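Speaker notes: "Gloves Off: Six Weeks with the Rekus Hand Capture Kit"
Kirsty MacAulay, Dramley
Slot is 39 minutes including questions. Ross has the clock and will wave at me.

Opening (no slide)

Say hello. Thank Beathag Geddes for the invitation and for moving me away from the slot right after lunch.

Disclosure first, get it out of the way. Riedl lent us the kit. They didn't pay us, they haven't seen these notes, and they want it back in June. I did get a tote bag. I have used the tote bag.

Ask the room: who has bought teaching gear for a robot in the last two years? Keep your hand up if it's still in use. Pause here. Let them look around.

What we wanted

We do small-batch food handling at Dramley. Scooping, sorting, tipping things from one tub into another tub. It's work people can do while arguing about football, and it is murder on a robot. We'd been writing the motions by hand, and Ailsa Farquharson had a spreadsheet of finger positions that made grown engineers go quiet.

So the pitch from Riedl was attractive. Put on the gloves, do the job the way you'd do it anyway, hand the recordings to the training software. The brochure has a man in a very clean shirt smiling at his own thumbs.

What you get

Two gloves, left and right. Tracking modules that go on the back of the hand. Straps, cables, a charger, a license for the Traltavska software, and a quick start guide that is neither. List price is on the handout. I'm not saying it out loud because the people who sign for things are sitting in the second row.

The calibration pose is the first thing you learn. Hands down, fingers apart, palms on the table, hold still. You will do this a lot. Skye Sutherland did it so often she caught herself doing it at a restaurant.

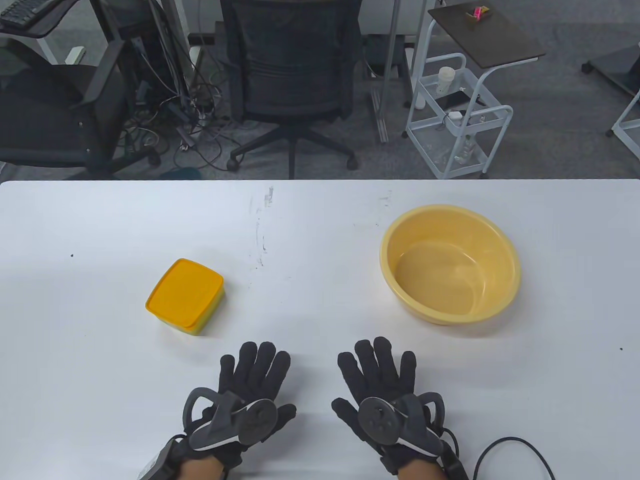 Gloved up, palms down, with the food container and the basin set out ahead.

Talk about the table. Riedl's guide asks for a "neutral, uncluttered workspace." Ours is a white table in an office. It has scuffs. We cleaned it for the first two days and then we stopped, and I couldn't find any difference in the recordings. Chairs and cables in the background didn't bother the software either, so don't let anybody sell you a backdrop.

(If running late, skip to the bean part. Everybody likes the bean part.)

Setup times

First morning: 55 minutes from opening the case to a usable recording. Some of that was me putting the left strap on the right wrist and then blaming the firmware.

By the second week it was much shorter, though it never got down to what's printed on the box. The straps are the slow bit. You can't do up the second one properly with a glove already on, so you need a friend. The price list does not include a friend.

The bean part

We picked coffee beans as the test material. They roll, they're shiny, they hide behind each other, and if the project failed we could at least drink the budget. Two tasks. One is working the beans with both hands in a bowl. The other is close work at the fingertips, where you're gathering a few at a time. 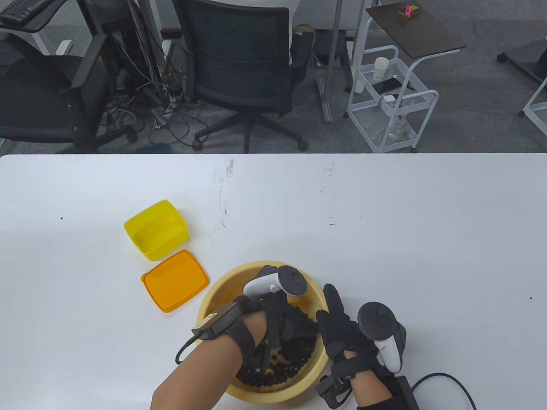

Big hand motions came through very well, and I want to be fair about this because I'm about to be less fair. Reach in, curl, turn over, lift out. The wrist tracking was steady and Traltavska sorted the takes with hardly any help. We recorded 200 takes of the bowl task and threw out fewer than I'd expected to. Ailsa retired the spreadsheet. She printed it first, for reasons she hasn't shared.

The bulk is a real thing, though. With a controller riding on each hand you start to move like someone carrying two full mugs. Skye's word was "stately." If your people normally work fast, your recordings will be of slower people. Check that against your own line before you buy anything.

Cables: there are cables. They go off to the side and they stay out of your way right up until you reach across yourself. Tape them down. Riedl says a wireless version is coming. I've written the word "coming" here in quotation marks, so do the voice.

Fingertips

Now the less good news. Slow down for this section, it's the reason people came.

The glove knows where your fingers are. It doesn't know what they're touching. For scooping, fine, who cares. For picking out a few beans it matters a great deal, and we ended up leaning on close-up pictures to see what had gone on down there.
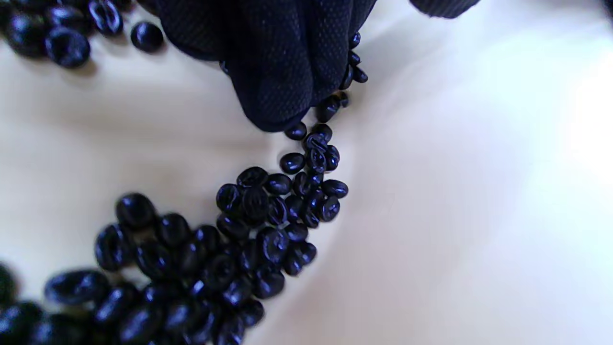 A bean slipping along the side of a finger and a bean held between two fingers can look the same in the glove data. They don't look remotely the same to the bean. Our early fine-picking takes taught the model to be confident about nothing at all, like a new manager. We had to go back and label contact by hand, take by take, and that ate most of the time the kit had saved us.

The fabric deserves a mention too. Thick enough to change how you pick. I noticed I'd started bunching my fingertips together and pushing, where bare-handed I'd pinch. I don't know how you'd correct for that. I asked Riedl support and got a friendly reply about washing instructions.

Support in general: quick, polite, better on the phone than in writing.

Would we buy it?

For scooping, tipping, moving tubs around: yes, one kit, shared between two teams. For anything that happens at the ends of the fingers: not this version. Ross disagrees with me and thinks the labeling pain is a one-time cost. He can have the microphone for one minute. Time him.

If you're getting a demo, bring your own material. Theirs is foam blocks. Everyone looks like a genius with foam blocks.

Ask what happens to your recordings when the Traltavska license runs out. Get the answer in writing. We got ours in the form of a diagram.

Questions

Likely ones: glove sizes (two, and Beathag fits neither), left-handers (fine), hygiene (do not use these near food anyone plans to eat, and no, we didn't drink the beans in the end).

Handout is by the door. Spare copies with Skye.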